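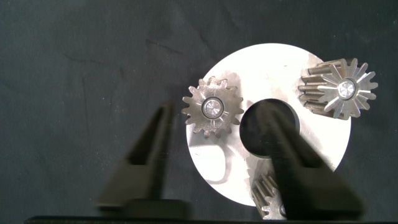
*Spur gears on a bored white disc, bench cloth underneath.*

## About Gultatis

Gultatis reconditions and matches small spur gears for gearboxes that are no longer supported by their makers. The shop has operated for 17 years from one unit in Lolari. Most orders are for fewer than 40 parts, and single gears are accepted.

Work arrives in mixed condition. Discoloration on a gear face is recorded but is not grounds for rejection. Tooth form, bore diameter and runout are. Gears that run together are inspected as a set and returned as a set – a replacement is never cut from the catalog dimension alone if the mating part can be measured.

### Inspection

Each gear is checked in this order:

1. Tooth count and outside diameter
2. Bore, at 3 depths
3. Face flatness
4. Tooth flanks, under magnification

Parts are laid out on dark cloth, which shows chips and stray burrs better than a bare bench.

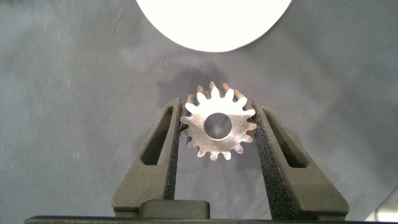
Bore condition decides most jobs. A large bore leaves less material between the hole and the tooth roots, so the amount that can be removed in honing is small. Where the limit would be exceeded, we quote a new gear instead of a repair. Light machining marks on the faces are left alone unless the face is a locating surface.

### Records and partners

Every set has a job card with measurements before and after work. The current card series starts at 2081. Heat treatment is done by El Fassi, and Nulletti supplies bar stock. All cutting, honing and final measurement is done in our own shop.

### Sending parts

Drain and wipe parts before packing. Wrap each gear separately and include the mating gear – and the shaft, if it comes out without force. The shop is closed for machine maintenance in November.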